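Home | Reviews | Kitchen | Home Storage | Desk | About me | Contact

Koster under-cabinet light bar, review after one season

Last updated: Thursday, June 4, 2020

I bought the Koster light bar in August, when we moved to the apartment with the dark kitchen. The kitchen has one window and it looks at the wall of the next building, so also at noon we must switch on the ceiling lamp. The ceiling lamp is behind me when I work, and my own shadow falls on whatever I am cutting. I lived with this for two weeks and then I started to look for a light.

I compared the Koster with the Hovia, which my friend Li-hua Tseng has in her kitchen. The Hovia is brighter, but it has a glossy cover and you see every small lamp reflected in the countertop. The Koster has a milky cover and the light comes out even. I prefer this, although it costs a little more.

What is in the box

The bar, a cable with a switch, two metal clips, four screws and a strip of adhesive tape. The instructions are in six languages. The English part is short but I could follow it. A plug is included, and this was important for me, as I rent and I am not allowed to touch the wires in the wall.

Light quality

There are three settings: warm, neutral and cold. In the evening I use warm, and for cooking I use neutral. Cold I tried one time and went back. With neutral, the colors of food look correct to me. Raw chicken looks like raw chicken, and I can see if the onion is becoming brown or is already too brown. White dishes stay white and do not turn yellow, and shiny things like foil have a bright spot but do not hurt the eyes.
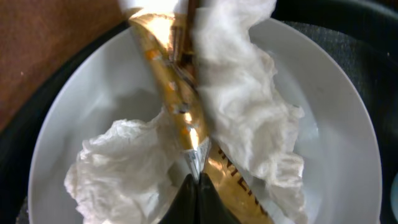
The brightness goes down in steps when you hold the button. I would like a smooth dimmer better. The lowest step is still too strong to leave on as a night light, and my husband complained about this in the first week. The bar remembers the last setting when you switch it off with the button, but it forgets it when you pull out the plug.

Installation

I used the clips and not the tape. Wai-kit Leung, our neighbor, lent me his drill and we finished in 28 minutes, including the time to find the pencil. The screws from the box are soft. One lost its head shape before it was fully inside, so I bought better ones at the hardware store. If your cabinet has a thin bottom, please measure first how long the screws are.

The tape I tested later, with a second bar for the table where we do small jobs and where everything lands at the end of the day. It held for 90 days and then one side came down during a humid night. I cleaned the surface with alcohol, put new tape from another brand, and it has stayed since then. For this table the neutral light is also good, I can find small parts without carrying them to the window.
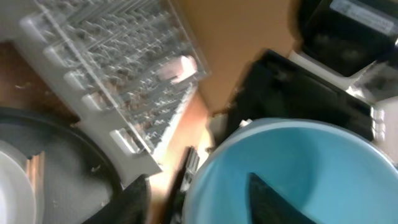
Cleaning and heat

Grease collects on the cover if the bar is near the stove. A soft cloth with dish soap takes it away. Please do not use the rough side of the sponge, I made this mistake and there is now a dull area the size of a coin. After a long evening of cooking the bar is warm, but I can keep my hand on it.

Customer service

I wrote to Koster about the soft screws and received an answer from Duygu Özkan after two days. She sent me a new set without asking for a photo or the receipt. The new screws are the same soft type, but she was very polite.

Would I buy it again

Yes, for the kitchen. For a place where you need a very weak light, I would look at something else. If Koster makes a version with a smooth dimmer, I will test it and add my notes to this page.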